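Oiled worktop keeps going rough and patchy, do I sand it all back?

Posted in Kitchens and Worktops
Viewed 2964 times

Amrit Gosselin
Hi all, hoping someone can put me out of my misery. We moved into a flat in Diston in March and inherited a wooden worktop that the last people had clearly not touched in years. I gave it a light sand and two coats of oil and it looked gorgeous for a fortnight. Now the stretch by the sink feels furry when I run my hand over it, and there's a dull patch next to the hob that drinks up oil and still looks thirsty. The rest is fine!

I used a tin of Clarkisero worktop oil because it was what the shop had. Left it overnight between coats, wiped it with kitchen roll. My brother-in-law reckons I should strip the whole lot and varnish it, my mum says leave it alone and buy a big chopping board. I don't much fancy emptying the kitchen again, so is there a way to do just the bad bits without it looking like a patchwork quilt?

Sindia
The furry feeling is raised grain, and you get it on nearly every worktop near a sink. Water makes the little fibres swell and stand up, and if they weren't knocked back before the oil went on, up they come again. It doesn't mean you've ruined anything.

What I'd do with yours (I've done ours twice and my sister's once, so take that for what it's worth) is damp the rough area on purpose with a wrung-out cloth, let it dry right through, then sand it by hand with the grain. Start at 120 if it's really bad, otherwise go straight to 180 and finish on 240. Don't go up to 300 or beyond thinking smoother is better, I did that once and the oil just sat on top looking sulky. Hoover the dust, wipe over, and do the damp-and-sand business one more time before any oil goes near it.

Go a good hand's width past the bad patch and press more lightly as you move out, so the edge fades off. On pale wood like maple, in strips, you can often stop at a join between two strips and you'd struggle to find it later.

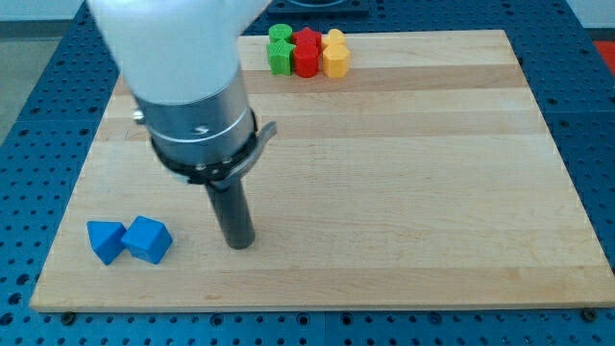 Light maple-coloured strips, some a touch darker than others.

The other thing is thin coats. Really thin, like you're being stingy. Put it on with a lint-free cloth, leave it 20 minutes unless the tin says different, then buff off every bit that hasn't soaked in. I'd do four on the sink side and let each one dry overnight. Kitchen roll leaves bits behind, so use an old pillowcase or something like that. And lay the oily rags out flat outside to dry before you bin them — they can heat up and catch fire if they're scrunched in a heap.

The patch by the hob might be old grease or cleaning spray. Wipe it with white spirit on a rag with the window open and the hob off and cold, let it air, then sand.

Robichaud
just varnish it. did mine 14 years ago never looked back. £40 for the tin and thats it

Sindia
It'll peel round the sink if water gets under it though, and you'd have to get all the oil out of the wood first or it won't stick. I wouldn't.

Robichaud
mine hasnt peeled. mind you its not near the sink its more of a shelf

Amrit Gosselin
Thank you both! Did the damp cloth thing last night and sanded this morning before work, and the sink end already feels miles better. White spirit took a horrible brown smear off the hob patch. First thin coat going on tonight. Does it matter if I use the same oil again or should I switch? There's half a tin left.

Sindia
Same one is fine, give it a good stir first. Keep wet mugs off it for a few days.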